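Print this page | E-mail this page
Search this site Enter keywords Go

3. Small woven containers in the home: lids, linings and surface dust

This section deals with covered woven containers kept on tables and shelves in daily use. Open baskets, laundry hampers and outdoor ware are treated separately. Figure 3 includes a container of the hinged type. 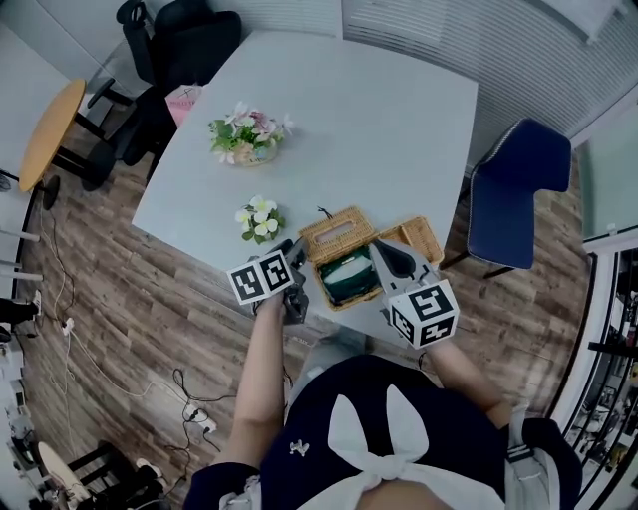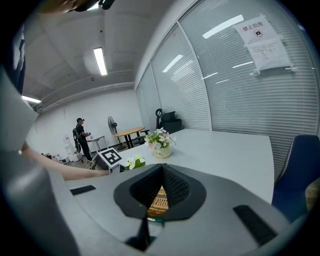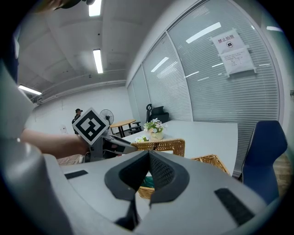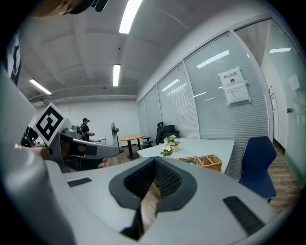 Figure 3. First view: woven tissue box with the hinged lid open, and artificial flowers on the same table.

Mosuvero Household Materials Group, Prisden
Last updated: 15/07/2021

3.1 Sample

The sample was drawn from 300 households in Prisden and Retamal. Each household was asked to list every covered woven container in use indoors, to state what was kept in it, and to say how it was cleaned. Containers in storage were left out, as were those bought as packaging and kept for display. After these exclusions, 127 containers remained. Where a household owned a matching set, only the piece handled most often was entered.

The answers on age were poor. Many owners could give the room in which a container had first been used but not the year, and several had received it with other goods when moving house. Age has therefore been dropped from the tables and is used below only where a dated receipt was supplied.

3.2 Lid attachment

Lids were sorted by how they were held to the body: loose, tied, hinged with a woven loop, or hinged with metal fittings. Loose lids were common on sewing and button boxes. Hinged lids were more usual where the contents were reached for with one hand, as with paper tissues, keys and letters.

Wear at the hinge took a regular course. The weaver's strand next to the loop flattened first, then split along its length, after which the load passed to the upright stakes on either side. A container in this state still closes, but the lid sits out of line with the rim, and its front corner begins to rub. Owners tended to report the rubbed corner as the fault and did not mention the hinge. For this reason the owner's account of damage was recorded but was not used in grading.

Tied lids lasted better than those on woven loops. The tie was often a cord added by the owner, and could be replaced without disturbing the weave. Metal hinges showed little wear themselves. Damage was found in the strands through which the pins had been passed, mostly where the pin was thicker than the strand.

3.3 Linings

Cloth linings were recorded as fixed or removable. A fixed lining keeps broken strand ends away from the contents, but it also hides the inner face of the base, where dust and loose fibre collect. In Retamal, where floors are swept dry through most of the year, fixed linings held more grit at the base seam than removable ones did. The difference was smaller in Prisden and may reflect the habit there of keeping such containers on high shelves.

Dark linings were rated cleaner by their owners than pale ones. No such difference was found when the linings were brushed out over white paper, and the owners' ratings have not been carried forward.

3.4 Dust on the outer surface

Plain weave and twill weave were compared on new boxes supplied by Lerketti. The boxes were of the same outer size and the same undyed material, and were loaded with 400 g of sand in a sealed bag to stop them shifting. They were placed on an open shelf in November and left untouched until the shelf was next due to be cleaned.

Twill weave held more dust along the steps of the pattern. Plain weave held it at the crossings, in small separate deposits which were harder to lift with a dry cloth. A soft brush worked along the direction of the strands cleared both. Brushing across the strands raised the fibre and left the surface rougher to the touch, and the rough surface then took up dust more readily at the next trial.

Damp wiping was tried on a separate group of boxes. It gave a cleaner surface on the day, but the lids had to be propped open until the material had dried through. Those closed too early were tight at the rim on the following day. The tightness passed without treatment in plain weave. In twill it remained in part, and the lids concerned were removed from the hinge trial described in section 3.2.

3.5 Limits of the comparison

The Lerketti boxes were new and unlined, and the results should not be read across to older pieces in which the strands have already hardened. Varnished containers were too few in the household sample to be graded as a class. They are listed in the appendix with the painted ones.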